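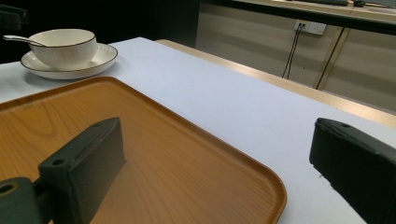 Filed under: Student Projects / Service Robotics

Clearing a table is still slow work for a machine. We ran 222 trials of the Illeck task set with two fingers and one wrist camera. Trays were manageable. A bowl on a saucer - with a spoon in it - was the hardest item, as the spoon shifts the balance. Our policy is not ready for a café shift.

Comments (2)

Wavora: Which grip force?

Khương: Try lifting the saucer first.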